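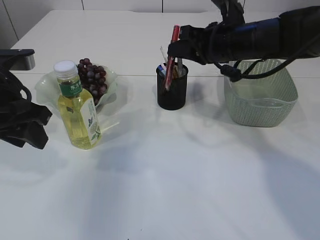

La preparación del puesto precede a toda sesión del taller de collage botánico del Centro Jasmont. Despeje la superficie y agrupe los útiles de escritura en un portalápices, como el negro de la mesa blanca; reserve una cesta para los recortes.

Elija láminas de hojas y frutos con contornos nítidos.
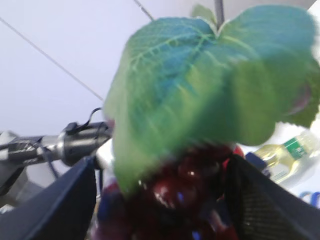 Hoja de borde dentado y uvas de color rojo oscuro.

Recorte primero las siluetas grandes —las menudas exigen más tiempo— y
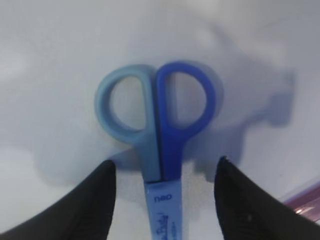
colóquelas sobre la cartulina sin adhesivo hasta fijar la composición. Pegue después desde el centro y prense 29 minutos.

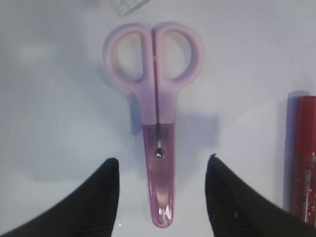
Tijeras infantiles con funda translúcida.

Consultas: Solveig Moen, sala 4.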